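Home | Topics | Unanswered | Tags | Log in

Success rate on a two-arm sorting task: score per item or per run?

Torben Vogler
I am writing up results for a bimanual policy that sorts recyclables into three labelled baskets: bottle, plastic, can. It was trained on 80 teleoperated demonstrations. I evaluate over 20 runs, and a person sets the items out on the table by hand.

My trouble is the metric. If I score a run as a success only when every item is in the correct basket, the result looks poor. If I score each item, it looks much better, but a reviewer of our Stusilance draft said that per-item scores hide failures late in a run. Cans cause most of the disagreement between the two figures. I also allow up to 2 regrasps per item and am not sure whether those should count. 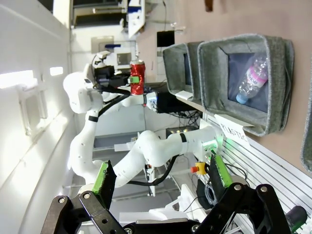
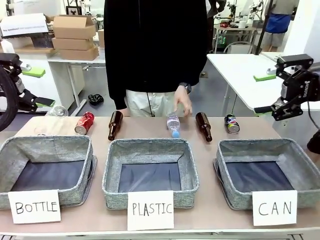 Baseline is the Fellora policy with the same cameras and the same time limit. Which figure should go in the main table?

Rathjen
Both. Per-run success is the headline figure, per-item goes in the next column. Report a confidence interval on each. With 20 runs the interval on the per-run figure will be wide, and it should be seen to be wide. Do not treat items within a run as independent – one bad grasp can shift the neighbouring items, and the errors then travel together. Bootstrap over runs, not over items.

For the regrasps, give first-attempt success separately. A policy that drops a can and recovers is different from one that picks it up cleanly, and a single percentage will not show it. I would also split wrong basket from never grasped. The first is a recognition error and the second is usually a grasp or reach error.

Toreo
Just use per item, everyone does.

Rathjen
Everyone does, and the figures can't be compared between papers as a result. One more point for the original poster: fix the starting layouts in advance and use the same list for your policy and for the baseline. If the person placing the items knows which policy is about to run, the layouts drift. Draw the list from a seeded generator and put the seed in the appendix – ours is 1956.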